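Walkthrough checklist, Bataineh Street building, ground floor and mezzanine
17 March 2023
Inspected by: Fadi Salameh
Key: OK / FIX / ARGUE (meaning I say fix and the tenant says it has always been like that)

## 1. Exits and stairs

- [x] Front exit opens fully. **OK**
- [ ] Rear exit opens fully. **FIX.** It opens as far as the pallet. I was told the pallet is temporary. It had the same shrink wrap in December.
- [x] Exit signs lit. **OK**, including the one over the closet, which leads to a closet. Please take that one down.
- [ ] Mezzanine stair treads. **FIX.** Third tread from the top rocks. Everyone on the mezzanine steps over it without looking, like a family with an old dog.
- [ ] Handrail. **ARGUE.** Fondum says a handrail with one bracket is still a handrail.

## 2. Fire

- [x] Extinguishers in place, tags current. **OK.** Unit 171 was behind a coat, and the coat has been spoken to.
- [ ] Sprinkler clearance in storage. **FIX.** Top row of boxes in the Trodier cage is nearly touching the heads. Bring the stack down one row.
- [x] Alarm panel clear of faults. **OK**
- [ ] Kitchenette. **FIX.** Toaster plugged into a power strip, plugged into another power strip. The toaster was the only one of the three with a working switch.

## 3. Floors and aisles

- [ ] Aisle lines visible. **FIX.** Visible if you already know where they are. Repaint from the loading door to the washroom.
- [x] Spill kit stocked. **OK.** Absorbent, gloves and bags all there, plus half a sandwich, which I did not log as absorbent.
- [ ] Floor mats flat. **FIX.** The one by the time clock curls up at the corner every winter and takes a victim. Replace it. Do not tape it again.

## 4. Bins, cables and anything with a motor

- [x] Metal bins checked for sharp edges. **OK**
- [x] Guards on the bench grinder. **OK**, after I stood there while it was put back on.
- [ ] Extension cords. **FIX.** Two have nicked jackets. Cut the plugs off before they go in the trash, or they will be back on the wall by lunch.

Cables on moving equipment should have enough slack to move and not enough to snag. Look at the loops as well as the ends. 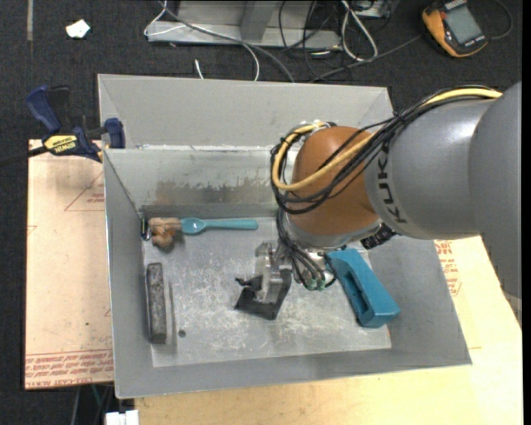 ## 5. Washrooms and first aid

- [x] Hot water. **OK.** Very.
- [ ] First aid cabinet. **FIX.** Plenty of eye patches, no ordinary bandages. Reorder from Zemura, item 2810, and get the big box.
- [x] Eyewash station runs clear. **OK**

## 6. Paperwork

- [x] Inspection log up to date. **OK**
- [ ] Evacuation map. **FIX.** Shows a wall that was removed and omits one that was built.
- [ ] Work order 1191 (roof drain). **ARGUE.** Marked closed. The bucket under it is still open for business.

All FIX items go to the tenants today. I will be back to check the stair tread, the rear exit and the mat. The ARGUE items can wait until I have had coffee.

F. Salameh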